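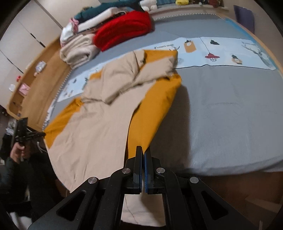 Presse > Schulprojekte > Robotik-AG
September – von der Redaktion Sturnero

Wäsche falten lernt sich am besten am echten Stoff! Die Robotik-AG Sturnero startet mit ihrem Projekt Pemumwood in die nächste Runde. Geübt wird mit Handgreifern auf dem Bett, etwa an einem großen Kleidungsstück in Beige und Senfgelb – ein Greifer fasst die untere Kante, ein zweiter die linke Ecke. 13 Jugendliche machen mit, 700 Durchgänge sind schon aufgezeichnet. Bis zum Wettbewerb in Kermani sollen es 2.000 werden.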